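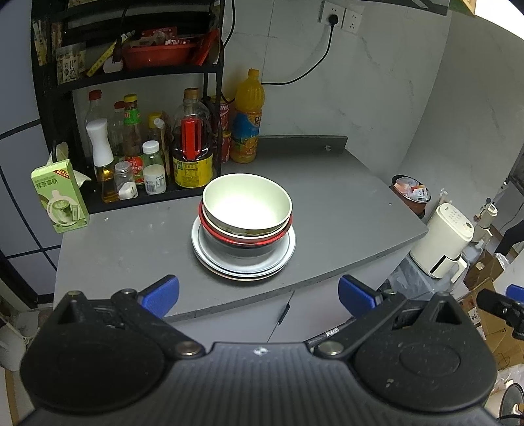
Darnero opened its household robotics workshop in Tesia to the public on 5 September 2022, and 341 people came through the doors to see how a robot learns to clear up after a meal. Most headed straight for the kitchen counter, where the day's main job was a stack of dishes: a cream-white bowl sitting in a red-rimmed one, with plates underneath. A hand-held gripper with blue fingertip pads was the tool for the work, and the questions started before our team had finished saying hello!

"People walked up expecting something out of the movies and found a kitchen a lot like their own," said Ishbel Matheson, who leads the Darnero program. "Sauce bottles, orange juice, snacks in a basket. Then they'd look at the bowls and start telling us how they do it at home, and we learned plenty from that."

The open day was the first since Darnero moved into the old Salazar building in April. Visitors could walk between three work areas, talk with the people who record the training sessions, and stay as long as they liked. Quite a few stayed well past lunch.

Learning by hand

The Darnero approach starts with a person doing an everyday chore with a gripper in their hand. A camera on the gripper records each movement, and those recordings are later used to teach a robot arm the same job. A person can work in any ordinary room this way, so the robot gets to learn from real counters with real clutter on them.

Nested bowls drew the biggest crowd, and they make a surprisingly tricky lesson. The rims sit close together, the colours blend under a bright light, and a bowl that leans to one side has to be approached quite differently from one that sits flat. Our demonstrators talked through each attempt as they went, including where they would place the fingertips and why they might back off and come in again from another angle.

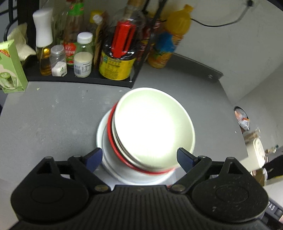
Visitors have a go

After the morning talks, anyone over 10 was invited to try a gripper at the practice bench. Squeezing it feels a little like using kitchen tongs, and the younger visitors generally picked it up faster than their parents (one family came back to the bench twice to settle an argument about technique). By closing time the group had recorded 442 practice attempts, all of them kept separate from the project's own training material.

The afternoon finished with a 35-minute talk and question session on Lumix, the Darnero software that sorts recordings by task and flags the ones that need a second look. Visitors asked about privacy, about noise, about whether a robot could ever manage a greasy roasting pan, and about what happens when somebody moves the dish rack. Ishbel answered every one of them and was still chatting in the doorway when the lights went off in the hall.

What comes next

Darnero plans to record 800 more kitchen sessions over the coming year, with a wider range of crockery and counter layouts. Cutlery drawers are next on the list, followed by lunch boxes with clip-on lids, a suggestion from a visitor that the team had somehow never considered.

A second open day is being planned for next April. School and community groups who would like to visit before then are welcome to get in touch with Ishbel Matheson at the Darnero workshop in Tesia. Entry is free and the building is fully wheelchair accessible.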